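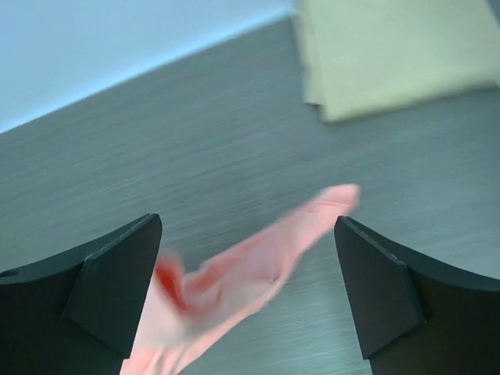

An Afternoon at the Folding Tables

Visitors to the Prurkotwood workshop are asked to leave their coats at the door, and on the open day in February one of the coats almost became part of the demonstration. A boy of maybe ten years wanted to know if the robot could fold his jacket. Amerley Boateng, who leads the cloth project, looked at the zipper, the hood and the two thick sleeves, and told him to come back when he is at university.

The robots at Prurkotwood fold towels and cloths. This sounds like a small thing, and I must admit that I came with small expectations. I have written for this magazine about welding lines and about a warehouse where the shelves themselves drive around, and I thought that a folded towel would give me perhaps half a page. I stayed until the lights in the corridor were switched off.

The workshop is on the second floor of a former printing house. Gunex, the company that builds the arms, rents the whole floor and shares it with a smaller firm, Lasix, which writes the control software. In the main room there were three stations for the public. At each one an operator moved the arm from a distance with a pair of handles, and the arm copied the movement of the hand. Every attempt is recorded, the good ones and the bad ones, and later the recordings are used to teach the machine to do the work alone.

"A metal part has one shape," Boateng told me. "You pick it up and it is still the same part. A cloth has a new shape each time you touch it."

I understood what she meant when I stood at the second station and watched the small screen that shows the view from the wrist of the robot. From there one looks out between two black fingers, and a pink cloth, all twisted, was swinging in the gap between them so quickly that its folds became blurred. Farther back on the gray table lay a pale yellow cloth, already folded. To my eye the pink one had no corner and no edge. The operator seemed not worried at all. She waited, moved the handles a little, and waited again.

Waiting is a large part of the job, I learned. A hanging cloth needs time to become calm, and a beginner always wants to grab too early. Boateng has a house rule that new operators must do their first full day without trying to be fast. The team has now recorded 3,061 attempts with cloths of different sizes, and 2,118 of them ended with a fold that the team accepts. The others are kept too. She showed me a few on her laptop, and some were quite funny, for example a towel which was folded very nicely together with the operator's cleaning rag.

After the coffee break the visitors could try for themselves. The line was long, mostly parents who said that they were only standing there for the children. When my turn came I took the handles, which are lighter than they look, and tried to pick up a cloth by its corner. I closed the fingers on air. I tried again and caught the middle, and the whole thing came up like a wet leaf. A girl behind me said "lower" in a very patient voice. On the fourth try I had a corner, and I was so pleased that I forgot what I should do with it.

My time at the station was three minutes. I did not produce a fold.

The last part of the program was the one most people came to see, when an arm worked without an operator. The software for this is called Hoani, and it was given a pile of small towels and 30 minutes. The audience was noisy at first and then became strangely quiet. The arm picked up a towel, held it, laid it down, turned it, and picked it up once more. Twice it made a fold and then opened it again, as if it had changed its mind – a woman next to me laughed and said that her husband does the same. Several towels were folded well. One slipped over the side of the table and stayed on the floor until the end, and the arm went on with the next.

I asked Boateng where such a machine would be used. She mentioned care homes and small hotels, places where a person stands for hours with warm laundry and a sore back. But she did not want to promise a year. A trained person needs a few seconds for a hand towel, and Hoani needs on average 37 seconds, when everything goes well. "It is slow, and I tell everyone that it is slow," she said. "Last winter it could not finish one."

Gunex wants to repeat the open day in the autumn, with bigger cloths and possibly a fitted sheet. The operators I spoke with were not looking forward to the sheet. When I left, two of them were clearing the third station and folding the remaining towels by hand – very quickly, talking about the bus, without once looking down.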